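Skillider: training in simulation, testing on the bench

10/3/22

Orysia Yurchenko's group spent most of the past year on a narrow question: how much of a two-arm tabletop task can be learned in simulation before any real hardware is switched on. The method, called Skillider, splits a task into short skills and trains each one separately. A second, smaller network then decides which skill runs next and which arm runs it.

"The splitting is old," Yurchenko says. "People have been doing it for decades. What we changed is where the split is made. We let the contact events decide. When a finger touches something, or stops touching it, a new segment begins."

The training set consists of 3,000 simulated episodes using ordinary tableware and small packaged items. Object positions are drawn at random within the reach of at least one arm. The walls and floor of the simulated room are kept white throughout. Mudassar Shaikh, who wrote most of the simulator code, says the plain room was a deliberate choice.

"We tried busy backgrounds first. Training took far longer and the grasp success on the bench was the same within error. So we put the variation into friction, mass and joint delay, and left the room alone."

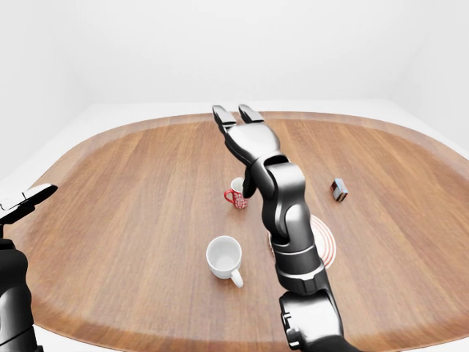

Handled objects caused the most trouble. A handle gives the gripper a second place to take hold, and the early policies would change their minds between the rim and the handle during the approach. Shaikh describes the result as "a slow wobble in the wrist, then a timeout". The fix was to commit to a grasp type at the start of the segment and forbid a change until the next contact event.

"It costs you something," he says. "If the first choice is bad, you have to finish failing before you can try again. On average it is still quicker."

Occlusion was the other difficulty. With a single fixed viewpoint, an arm reaching over the table will often cover part of the object it needs next. Yurchenko's group did not add a second view. The policy receives a short history of object estimates, and each estimate is marked with its age.

"An old estimate of a plate is usually fine," Yurchenko says. "Plates don't go anywhere unless you knock them. The network learnt that without being told, at least for the heavier objects. For light ones it moves the arm out of the way and looks again."

Transfer to hardware was tested in September at the Jaturow laboratory, over 188 trials and 6 tasks. No real data was used for fine-tuning. Single-arm tasks transferred well. Tasks in which one arm passes an object to the other did not, and Yurchenko is direct about the reason.

"Our contact model is too stiff. In simulation the receiving gripper closes and the object stays put. On the bench it shifts by a few millimetres and the giving arm is already letting go."

Annelies Kuipers, who ran the bench trials, would like the release to wait for a force threshold on both sides. Shaikh prefers to soften the contact model and retrain. Both versions are being prepared, and the group will run them against the same set of starting positions.

The simulator settings will be released with the paper. The bench recordings need further labelling first.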